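Section 4. Setting the Water Softener to Local Supply

By Domenica Strebel, technical documentation
November 8, 2022

This site uses cookies to remember your language and model selection. Accept / Manage preferences

This section applies to the Vatari 20 and Vatari 88 built-in softeners. Complete Section 3 (Mounting and Drain Connection) before starting. The two models share a control board and differ only in tank volume and cycle length. Where a step applies to one model, the model number is given in parentheses.

4.1 Before you start

You need the hardness test strips from the accessory bag, a clean glass, and the service card supplied with the unit. The card has a space for the hardness value, the software version, and the date of first fill. Keep it inside the cabinet that houses the softener.

CAUTION: Do not connect the softener to a hot water line. Resin damage caused by hot water is not covered by the warranty.

CAUTION: Close the main shutoff valve before removing the bypass cap. The cap is under pressure when the valve is open.

4.2 Measuring hardness

1. Open the cold tap nearest the supply entry and let it run until the temperature is steady.
2. Fill the glass from the tap. Do not use water that has passed through a filter pitcher or refrigerator dispenser.
3. Dip one strip for the time printed on the packet. Shake off excess water and lay the strip flat.
4. Compare the strip with the color chart. If the color falls between two fields, use the higher value.
5. Write the value on the service card.

Note: Strips past their expiration date read low. If your supplier publishes a hardness figure for your address, you may enter that figure instead. Convert it to grains per gallon first.

4.3 Entering the value

1. Plug in the transformer. The display shows the software version, then the clock.
2. Set the clock with the plus and minus keys. Press OK.
3. Hold SET until the letter H appears.
4. Enter the hardness value from the service card. Press OK.
5. Enter the regeneration hour. The factory setting is 2:00 a.m. Choose an hour when no water is drawn.
6. Press OK twice to save. The display returns to the clock.

If no key is pressed before the display times out, the previous values are kept and the procedure must be repeated from step 3. 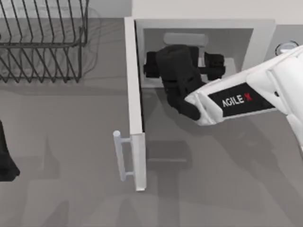

4.4 First fill and flush

1. Confirm that the drain hose is secured at both ends and does not rise above the height marked on the rear panel.
2. Turn the bypass to SERVICE, then open the main shutoff valve one quarter turn. Wait until the sound of air in the tank stops.
3. Open the valve fully. Check both unions for drips.
4. Add salt to the brine tank up to the lower line (Vatari 20) or the upper line (Vatari 88). Use pellets. Block salt does not dissolve evenly in this tank.
5. Hold REGEN until the motor starts. Leave the unit alone until the display shows the clock again.
6. Run the nearest cold tap until the water is clear.

Note: Slight yellow or brown color during the first flush is resin dust. It is harmless but can stain laundry. Do not run the washing machine until step 6 is complete.

4.5 Checking the result

Test the softened water with a second strip. A reading of 0 to 1 grain is normal. If the reading is higher, confirm that the bypass is fully at SERVICE, repeat 4.3, and start one manual regeneration. If the reading does not change, see the fault table in Section 9.

Dishwashers with their own softener must be reset to the lowest hardness setting after installation. Follow the dishwasher manual. Leaving the old setting in place wastes salt and can cloud glassware.

4.6 Error codes during set-up

E1: Clock not set. Repeat 4.3 from step 2.
E3: Motor did not reach its home position. Unplug the transformer, wait one minute, and plug it in again.
E4: No flow detected during flush. Check the shutoff valve and the inlet screen.
E7: Control board fault. Do not open the housing. Contact service and quote the part number on the label.

Replacement inlet screens are ordered as part 448. Screens made before April have a flat gasket and do not fit the current housing.

Technical review: Jérémie Marchal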